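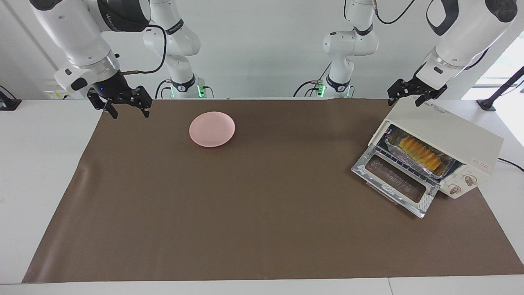 Kazue Noguchi says a small oven taught her to bake in small amounts, and she wishes she had bought one years ago. "I used to heat a full-size oven for a single roll. Now I bake for one or two and eat it while it's good!"

Her words could stand as the motto for Small Oven Month, which Zestetti opens on 14 July 2023 at its Clesard kitchen. We've wanted to do this since February, and we're thrilled to finally put the countertop oven at the center of things.

The setup at each table is simple: a toaster oven, a brown mat to catch the crumbs, a round pink plate. Guests bring their appetite and we bring the dough. Each session lasts 60 minutes and has room for 8 bakers, beginners very much included.

What the sessions cover

Reheating bread and pastry
Yesterday's pastry deserves better than the microwave. We'll show how a short spell in a small oven brings back the crust, and when to use a foil tray and when to set things straight on the wire rack.
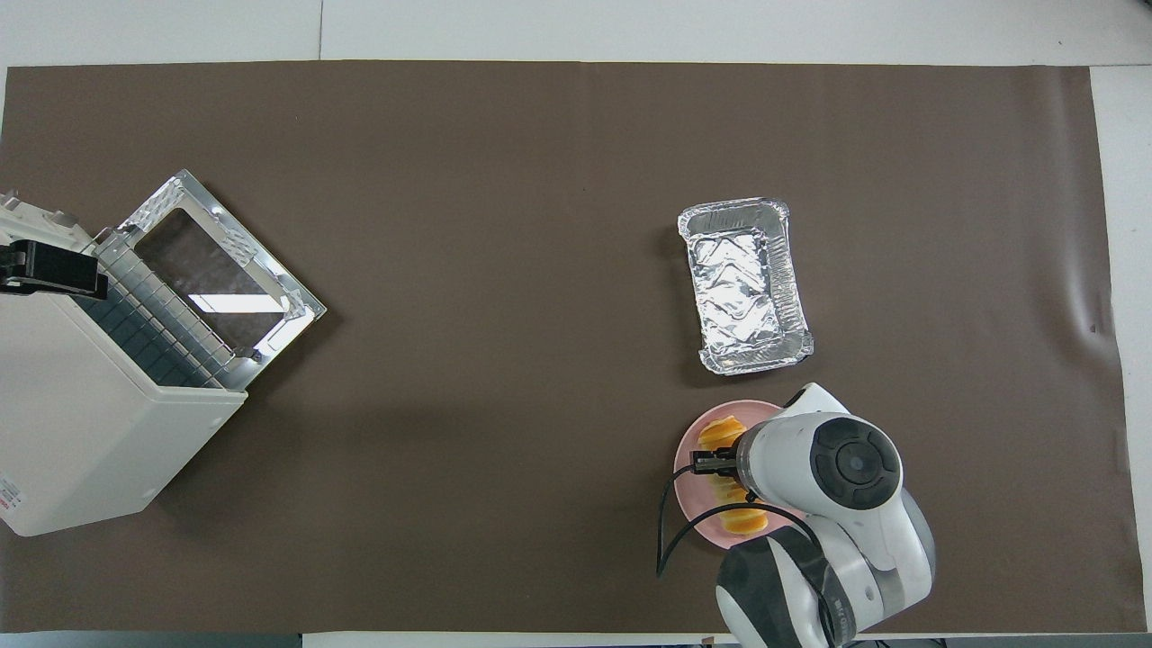 Baking from scratch in 30 minutes
Kwofie, our neighborhood flour supplier, is sending a soft roll dough that needs very little kneading. Shape it, bake it, take it home (if it lasts that long).

Places are free, and the recipe sheets are yours to keep. Sign up at the Zestetti front counter or at the Sorkimetti bookshop next door. Children are welcome with an adult.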